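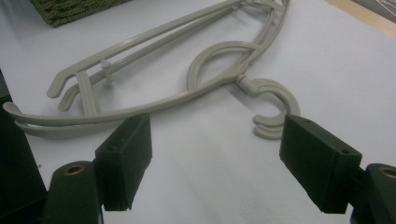
How many hangers does one person need?

Fewer than most wardrobes hold. Count the clothes you hang up in a normal month, add a few for visitors and the dry cleaner's, and pass the rest on.

PRESS RELEASE
9 December 2025

Ovidby opens a hanger swap shelf in Oltthorpe, and would quite like your spares

Hello from Ovidby! We're the small wardrobe-sorting and clothes storage shop on the corner in Oltthorpe, and I'm writing this one myself, so please forgive the odd bracket. I have news about hangers. Yes, hangers. Bear with me.

From this week we're running a free hanger swap shelf just inside the front door of the shop. You bring in the hangers you don't want, you take away the ones you do, and there's no charge, no card to sign up for and no need to buy anything while you're in (though the kettle is usually on, and you might be tempted by a storage box). It runs right through to the end of February, and if it's as busy as I hope it'll be, we'll keep it going.

The idea came out of the work we do in people's homes. I've spent a good part of the past few years standing in front of other people's wardrobes, and the thing that jams them up is so often the hangers and very rarely the clothes. Thin wire ones from the cleaner's, chunky wooden ones that came with a coat, children's ones that stopped fitting anything a decade ago, those clear ones with the metal clips that grab hold of the next hanger along and won't let go. They all sit at different heights, so the shoulders don't line up and you can't see what you've got. Then you pull out a shirt and three others come with it!

Last spring we sorted a single house on the Bezerra side of town and took 96 empty hangers off the rails. Empty ones! There were lovely clothes folded on a chair because the owner was convinced there was no room to hang them. We had the lot up by teatime with space left over.

So we started keeping a tally of every spare hanger that customers asked us to take away, and when I added it up in the autumn we'd reached 3754. They were filling the stockroom. Some were in very good nick, and meanwhile other customers were asking us where to buy a matching set. You can see where this was going.

What we take

Plastic hangers of any colour, so long as they aren't cracked. Grey, black and white are the ones people ask for most, as they're the easiest to build a matching set from. Hangers with a trouser bar are especially welcome. They go off the shelf faster than anything else in our trial, and I could do with a mountain of them.

Wooden hangers, with or without the bar. If the hook is wobbly, bring it anyway and we'll see if we can tighten it up.

Padded hangers, if they're clean. Skirt and trouser hangers with clips, if both clips grip. Children's hangers in every size, please, please, please. New parents seem to get through them at a terrific rate.

What we can't take

Wire hangers, I'm afraid. We tried, and they tangled themselves into something like a bird's nest overnight. Your dry cleaner may well be glad of them, so do ask at the counter next time you're in. We also can't take anything snapped, splintered or sticky, and we can't take a rail, a shoe rack or (this has been offered) a whole wardrobe.

How to bring them in

Nest them together so all the hooks face the same way, then put a bit of string or an old hair tie round the necks. Bundles of 7 are perfect, as that's what fits in one slot on the shelf. A carrier bag of loose ones is fine too, we'll sort it, but you'll be my favourite if you come with a bundle.

If you want to swap for a matching set and we haven't got enough on the shelf, leave your name and the type you're after in the notebook by the till. I check it each evening and put sets aside as they come in. There's no limit on how many you can take for your own home. If you're stocking a shop or a holiday let, have a word with us first so we don't empty the shelf in one go.

A few things I've learned about hangers (feel free to print these, editors!)

Pick one sort for each rail. You don't have to have one sort for the whole house. In my own home the shirts live on slim plastic and the coats have the wooden ones, and the spare room gets whatever's left. What makes a rail look calm is everything sitting at the same height.

Face the hooks the same way. It takes a minute and it makes it much quicker to lift a handful of clothes out when you want to clean behind them.

Use the bar. So many people have hangers with a perfectly good trouser bar and a drawer full of creased trousers. Fold them along the crease, slide them over the bar, hang the shirt you wear with them on top, and that's an outfit on one hanger.

Don't hang your heavy knits. I know it looks tidy, but they stretch, and you get those funny little bumps at the shoulders. Fold them and put them on a shelf. If you really must hang one, fold it in half down the middle, lay it over the hanger with the neck of the hanger in the armpit, and tuck the sleeves and the body over the bar. It sounds peculiar written down! Come in and I'll show you.

Take the empties out. When you put on a dress in the morning, move its hanger to the end of the rail. On laundry day they're all in one place and you aren't hunting. It also shows you pretty quickly how many you have that never get used.

Leave a hand's width. If you can slide a flat hand between the clothes at the fullest part of the rail, you've got it about right. If you can't, something needs to come out, and I'd start with the things still in their cleaner's bags.

Wash them. Plastic ones go in a bowl of warm water with a drop of washing-up liquid, then on a towel to dry. We do this with every plastic hanger before it goes on the swap shelf, and you wouldn't believe the colour of the water.

The February sort-out

We're finishing the winter with an open afternoon in the shop in February, when you can bring one bag of clothes and we'll go through it together at the big table. I'll have folding boards out, and the steamer, and we'll have the Guno rail up so people can try it. For anyone who hasn't met it, Guno is our own freestanding clothes rail, which we've been making in the back workshop for 2 years. It has a shelf underneath for shoes or jumpers and it comes apart flat, so it's good for rented rooms and for flats with awkward stairs. It isn't a sales event, I promise, but you're welcome to give it a wobble.

Places at the table are limited, so please book by phoning the shop or popping in. The afternoon is free. I'll put the exact date up in the window and on our website once the new year rota is done (I've learned my lesson about announcing dates before I've done the rota).

If you can't get to Oltthorpe

We'll collect bundles from anyone we're already visiting for a sort-out, so just leave them by the door. We also have a collection box at the Bezerra laundrette, beside the big dryers, which we empty every week. Please only put hangers in it. Last month we had a very nice umbrella and half a jigsaw, and both are at the shop if they're yours.

Any hangers still unclaimed when the shelf closes will be offered to local charity shops, who've told us they can nearly always use the plainer ones. Wooden ones that are past it will go into our workshop for hooks and pegs.

A word to reporters and local newsletters

You're very welcome to come and see the shelf, and to bring your own hangers, obviously. Mornings are quieter. I'm happy to talk about wardrobes, rails, small bedrooms, moth trouble and the folding of fitted sheets, at whatever length you can stand. If you'd like to try the swap yourself and write about it, bring a mixed bundle and I'll see if we can send you home with a matching one.

About Ovidby

Ovidby is an independent shop and home-sorting service in Oltthorpe. We help people sort wardrobes, airing cupboards, box rooms and lofts, and we sell rails, boxes, baskets and hooks, including the Guno clothes rail. Home visits run all year and start with a chat over the phone.

Contact

Press enquiries: please ring the shop during opening hours, or call in and ask for whoever writes the press releases.

The swap shelf is open whenever the shop is. There's a step at the front, with a ramp we can put down, so knock on the window if you need it. Large donations (more than you can carry in one go) should come to the back door in the yard, where there's somewhere to pull up.

ENDS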